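Wurnwood Boards > Home & Kitchen > Storage and Organizing

Thread: Bamboo drawer organizer, now living on top of the table

oltmanns_c
Posted in May, 9:40 pm
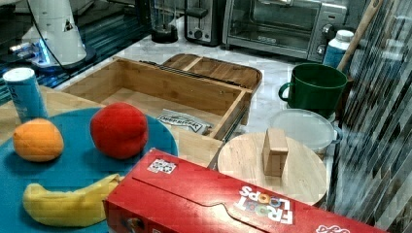

The kitchen table as of tonight. Fruit is toy fruit, please hold your nutritional advice.

So I bought a bamboo drawer organizer for the drawer under the counter. I measured the drawer. I measured it the way I measure everything, with confidence and from across the room. The organizer is 2 cm too wide and now it lives on the table with one paper packet in it, which I suppose counts as organized.

Since it's out anyway I'm wondering whether to keep it there as a sort of corral for the small stuff. The other tray with the compartments is behind it and the round board is off to the right. The teal plate is the play kitchen's fruit bowl and can't be moved without a hearing.

Options as I see them:
send it back (shipping costs half of what I paid)
sand it down
leave it on the table and call it a system

Carola

drawerdown
Send it back. A drawer organizer on a table is a box.

furau_flats
> A drawer organizer on a table is a box.

Boxes are fine? I've had one on my table for 4 years. Keys, stamps, the pencil that works. I'd keep it and lose the round board before anything else. Those take up a dinner plate's worth of table and they're always in the way of somebody's elbow.

oltmanns_c
The round board stays. I put hot pans on it.

timo.harms
Do not sand it. I tried this with a Rativent tray, same sort of thin walls. Taking 2 cm off the width means you aren't sanding, you're rebuilding the box with a shorter end and hoping the corners forgive you. Mine didn't. It's a very flat tray now.

If you want it in a drawer, turn it 90 degrees and measure again. Half the time the depth is the generous direction.

Also, is the cereal box part of the system? It's lying right over the banana.

oltmanns_c
The Froot Loops go where the Froot Loops go. I'm told the shop is open until bedtime and that's stock.

Turned it. Goes in sideways, but then the drawer stops with a gap at the front that's wide enough to show. My mother would see it from the street.

drawerdown
Put the second tray in the gap.

oltmanns_c
The second tray has a rounded edge, it would rattle around in there like a bus.

Fröhlich32
I'm going to disagree with everyone, as is my right. The organizer isn't the trouble. You have a play shop and a kitchen sharing one table, and neither will give way. Ours got a low shelf with one bin for the toy food, and what's in the bin at bedtime stays there. We were down to real groceries on the table inside a week. Well, mostly. I did pack a plastic egg for lunch once.

furau_flats
How was it

Fröhlich32
Underseasoned.

timo.harms
A bin is just a place to tip things out of. My two had one and I found toy peas in the toaster drawer for a year. Flat plate where you can see everything is better, Carola's kid is ahead of the curve.

drawerdown
So we're all agreed, send it back.

oltmanns_c
We are not. I looked up the return and it has to go in the original packaging, and the original packaging is currently a garage for 32 cars.

It's staying on the table for now. The tall blue can with the white lid might get moved, it's right at the back edge and I don't trust it. I'll measure the other drawer tomorrow, with the tape this time.

timo.harms
Measure the inside of the drawer. Not the front.

oltmanns_c
...I'll measure both drawers tomorrow.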